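Chapter 7
Portions, Yields, and Kitchen Records

Learning goals

After reading this chapter you should be able to:
Tell the difference between as-purchased weight and edible portion weight
Calculate a yield percentage
Scale a recipe up or down using a conversion factor
Fill in a daily production sheet

Key terms: as-purchased weight, edible portion, trim, yield percentage, conversion factor, production sheet

7.1 Why a kitchen measures

When Loretta Ferreira took over the lunch kitchen at the Clustville senior center, the recipes were kept on index cards. One card for vegetable soup called for "a good bag of carrots" and "enough stock." The cook who had written it knew what she meant. Her replacement did not, and the soup changed from one day to the next. On some days it ran out before the last table was served. On others, two full pots went into the cooler and were thrown away later in the week.

Ferreira began by weighing. For one month, every case of produce was weighed when it came in and again after it had been peeled and cut. The numbers went into a notebook next to the sink. By the end of October she could say how many pounds of carrots to order for a given number of bowls of soup, and the order sheet no longer depended on who was working.

This chapter covers the arithmetic she used. None of it goes beyond multiplication and division. The difficult part is usually keeping the records up to date during a busy shift.

7.2 As-purchased and edible portion

The weight of food as it arrives from the supplier is called the as-purchased weight, or AP. The weight left after peeling, boning, coring, or trimming is the edible portion, or EP. The part removed is called trim. Some trim can be used elsewhere, as when onion ends and celery tops go into stock, but it still does not count toward the edible portion of the dish being made.

Yield percentage compares the two weights:

Yield percentage = EP weight ÷ AP weight × 100

Suppose a cook starts with 3,000 grams of whole butternut squash. After peeling and seeding, 2,520 grams remain. Dividing 2,520 by 3,000 gives 0.84, so the yield is 84 percent.

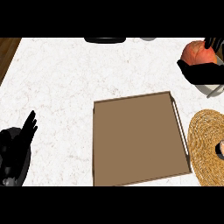

To find out how much to buy, work in the other direction. Divide the edible portion you need by the yield written as a decimal. If a recipe calls for 4,200 grams of prepared squash, divide 4,200 by 0.84. The answer is 5,000 grams as purchased.

Yields are not fixed. They change with the season, the size of the vegetable, and the skill of the person holding the knife. Published yield tables are a reasonable starting point, but a kitchen should test its own products and use its own results where they differ.

7.3 Scaling a recipe

A conversion factor is the new number of portions divided by the original number. A bean stew written for 8 portions and needed for 56 has a conversion factor of 7. Multiply each ingredient by 7. If the original uses 600 grams of dried beans, the larger batch uses 4,200 grams.

Three things do not scale this simply. Cooking time depends on the depth of the food and the size of the pot. Strong seasonings, such as chili and cloves, should be increased in steps and tasted. Evaporation is slower in a deep pot than in a wide pan, so a large batch may need less added liquid than the factor suggests.

Check your understanding

1. A case of leeks weighs 10 pounds as purchased. After trimming, 5 pounds remain. What is the yield percentage?
2. A muffin recipe makes 12. You need 60. What is the conversion factor?
3. Name one kind of trim that can be used in another dish.

Section 7.4 introduces the daily production sheet and shows how to complete each column.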